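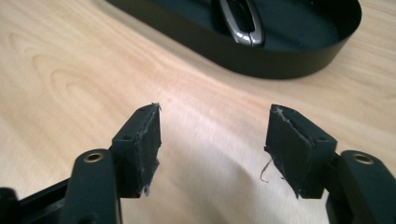

**obsa_t:** Pedby wants us on the Lusero plan, 60 a month for pads and parts. Anyone paying that?

**eursu:** No. We budget 55 a quarter and glue our own. Ask what's in "parts" first.

**jalside4:** Gluing is fine until you lose a morning to it. I'd pay.

**eursu:** For rubber? Their quote says pads last 500 hours. Whose hours?

**obsa_t:** They won't say. Holding off until August - unless someone has real numbers.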